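Speaker notes, session 2: Getting a self-released single into the catalogs
Slides 1 to 14, 25 minutes plus questions

Slide 1. Title. Give name, say that the slides will be posted. Go straight on.

Slide 2. Scope. This talk covers the paperwork for one recording by one artist. Music videos are handled separately on slide 11. Live recordings are out of scope.

Slides 3-4. Two rights, two codes. The composition and the recording are separate properties. The ISWC identifies the composition. The ISRC identifies the recording. A remix gets its own ISRC and usually keeps a link to the original ISWC. Pause here. Most of the questions last time came from this slide.

Slide 5. Case: Altham, the debut single by Sabine Hinrichs. One composer, one lyricist, four session players. Lyrics by Ludger Ostermann. Mixed by Malte Steinbach. Show the split sheet. Shares were signed before the mix was approved.

Slide 6. Split sheet fields. Legal name, stage name, role, share, society membership number, signature. Shares have to total 100 percent. The first version of ours totaled 93, and the registration was returned.

Slides 7-8. Metadata errors. We checked 1,073 track entries from the Prodavar back catalog. Of these, 757 had complete writer credits. The most common fault was a stage name entered in the legal name field. Second was a featured artist typed into the title. Do not read the table aloud.

Slide 9. Delivery. Upload the WAV master, the cover and the metadata in one batch. Allow 21 days before release if you want to pitch to playlist editors. Changing the audio file after delivery means a new upload and, if the edit is audible, a new ISRC.

Slide 10. Neighboring rights. Session players register their own performances. The artist should send each player the ISRC and the recording date. Mention that two of the four players on Altham had never registered anything.

Slide 11. Video. A music video has its own ISRC, separate from the audio. Sync permission is needed from the publisher even when the singer owns the master. If the singer wrote everything and has no publisher, put the permission in writing anyway.

Slide 12. Timeline. Codes first, then registration, then delivery. Skip if past the 20-minute mark.

Slide 13. Two pictures, full width, no text. Leave up during the change to questions.

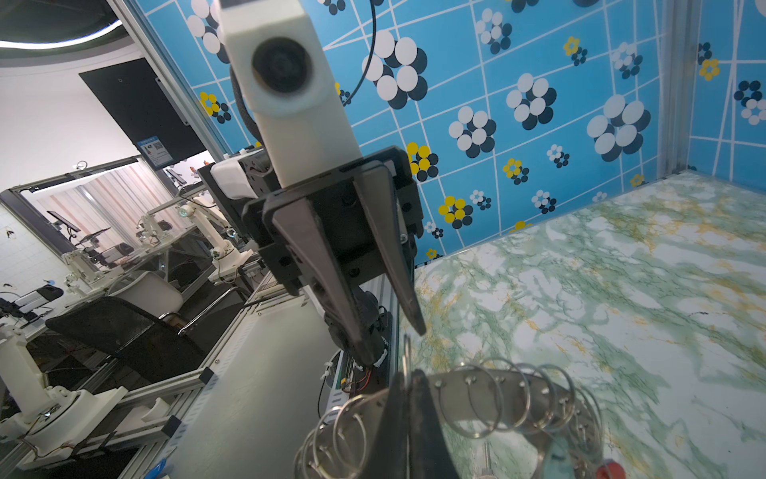
Second one on click. 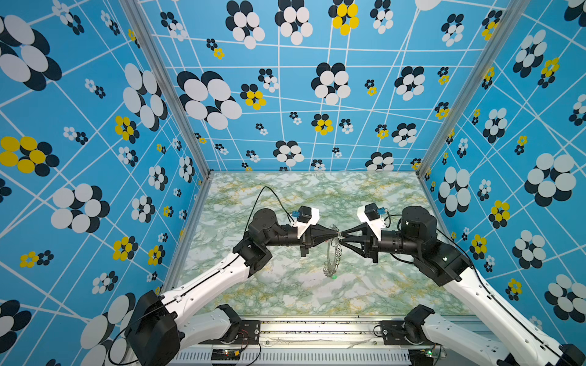 Slide 14. Questions. Aníbal Sánchez wrote after the Monday run-through that the order on slide 12 would not work for a cover version, as the composition is already registered and the only new code is the one for the recording. He also asked for a line on who pays the mechanical royalty on downloads. Answer: it depends on the country. In some the store pays it through the society, in others the distributor passes it to the artist, who has to get the license. Add to slide 12 before posting.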